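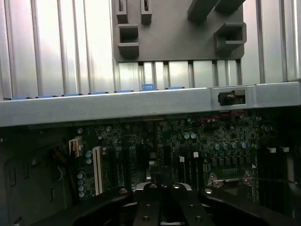 Ardeleanu
Cell lead, board rework

Posted July 2025

We're rewriting our rules for robot work inside open desktop cases and I'd like opinions before they go on the wall. Draft so far:

Cover off, power supply unplugged before the arm gets enabled.
Speed inside the case capped at 60 mm/s.
No moves across an open CPU socket. Come straight down, go straight up.
Hands stay out of the case while the arm is enabled, including in hand-guide mode.

The speed cap came out of our February review. Outside the case we run 800.
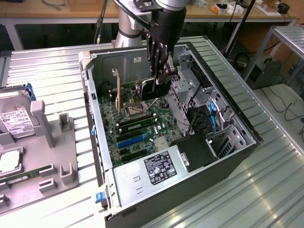
Varkov replied that the speed cap is the wrong rule. A slow arm still bends socket pins. Set a force limit and write down who is allowed to change it.

Ravham
Disagree. You want both. Force limits trip late on a stiff wrist. We lost almost a full shift to one bent pin at 60.

Tindeck
Rule 4 won't hold. People teach points by hand in there every day. Write a separate procedure for teaching.

Ardeleanu
Fair on teaching, I'll split it out. Varkov, what force number do you use for memory modules?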